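Monday, pm. Planner / sim

Kamarul's collision margin patch merged into Trulau. Reran the 400 seeds overnight, 17 planning timeouts, was 198 before. Most of whats left is the wrist flipping near the joint limit.

Tusked skull mesh still a pain. Convex hull fills in the gap between the tusks, so grasp sampler only likes the side. Try decomposition, 10 parts max?

Orhun: pls don't touch the contact params til I've rerun.

TODO log gripper width at contact

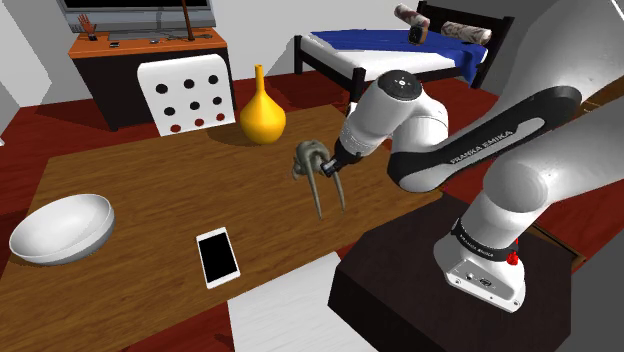
Sim, Franka at the skull, side approach. Vase just behind.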